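# inthanon-strip-presses

Notes on the button-press set, and on the fault that ate a chunk of it.

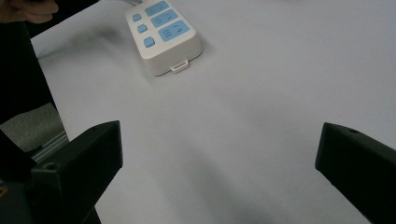
*Power strip on the white table, fingers open, not touching the strip.*

Hi! If you pulled this set before 14 March 2018, please pull it again. The old copy has bad finger widths in it and I shipped it without noticing (sorry, that one's on me).

## What went wrong

The task is simple: come in over the table, close the fingers partway, press one of the light-blue square buttons on the strip, back off. I recorded 80 runs with the hand-held gripper. In 10 of them the logged width sticks at fully open for the whole run, even though you can watch the fingers closing in the video. Those runs all came from one long afternoon, and I didn't look at the width plots until training went weird.

The policy learned exactly what I fed it. On the Sikus arm it came down with the fingers wide open and whacked the strip housing with one fingertip. I hit the stop. Nothing broke, but the strip slid and I didn't love it, so the arm now runs at 50 percent speed for anything trained on this set.

## The cause

A loose width sensor plug. It would drop out, and the Dastance logger just kept repeating the last good value with no warning at all. I've reseated the plug, put a strain relief on it, and made the logger quit if the reading goes stale.

## What's in here now

- `runs/` has the 70 good ones
- `stuck_width/` has the bad ones, video plus raw log, in case you want to test a fault detector
- `check_width.py` flags any run where the width never changes

Run the checker on your own recordings too!

## Still open

7 of the good runs have a late timestamp on the first frame. Trim it and they're fine. I also want to redo the stuck ones on the Clavammont bench in November, with the strip unplugged like always. Please keep yours unplugged too, for presses and especially for anything near the sockets.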